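Textile Care Workshop, Keltport
Notebook entry, Sun 8 February
Entered by: Malathi D'Souza
Read by: Cameron Crichton, Oksana Tkachenko

Subject: washing and drying of padded outerwear, second series

The workshop resumed the washing series left unfinished in January. The first series had been set aside after Mr Crichton noted that the drying rack had been moved nearer the radiator between sessions, and the drying times recorded there should not be used. The rack has been returned to the north wall and its position marked on the floor with tape.

All garments in the present series have a polyester filling held by through-stitching. Down-filled items are reserved for Ms Tkachenko's work and are not covered by this entry. Each garment was brushed, its pockets emptied and all fastenings closed before washing. Cuffs and collars with visible soiling were treated by hand with diluted Zarnel and left to stand for 12 minutes. A longer standing time had been proposed, but the Lodby trials reported some lifting of colour on ribbed trim and it was agreed to remain with the shorter one.

Washing was carried out at 30 degrees in the older machine, on the delicate programme, with the spin reduced. Two garments per load proved too many. The filling had gathered in the lower channels of both, and they were taken out and washed again singly. The remainder of the series was washed one to a load. This makes for a long day and should be allowed for when the room is booked.
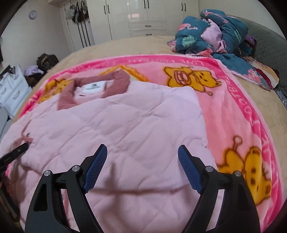 Diamond stitching continues to give less trouble than wide horizontal channels. The filling has less room to travel, and where it does gather it can be worked back by hand from the outside. With horizontal channels the filling tends to collect at the side seams, and beating the garment flat against the table moved very little of it. Ms Hosseinzadeh suggests turning such garments inside out before the spin. This has not yet been tried here.

Drying was done flat on mesh for the first 90 minutes, with one turn, and afterwards on broad hangers. Garments hung directly from the machine dropped at the hem and one had stretched at the shoulder. The seams hold water well after the panels feel dry to the touch. It is recommended that the stitching be pressed between two sheets of blotting paper before any garment is passed as finished; the hand alone is not a reliable guide.

Puckering along the stitch lines was found on nearly all items, including those that had not been washed. It should accordingly not be recorded as damage unless the thread itself has drawn. The wording on the condition form is unclear on this point and Mr Amini has been asked to amend it.

Stores: the second bottle of Zarnel is low. The mesh from Louro has arrived in the wrong width and is to be returned. The receipt is in the blue folder.

Outstanding:
Repeat the horizontal channel garments, turned inside out.
Replace the bulb over the sink.
Confirm with Lodby which thread was used on their samples.

M. D'S.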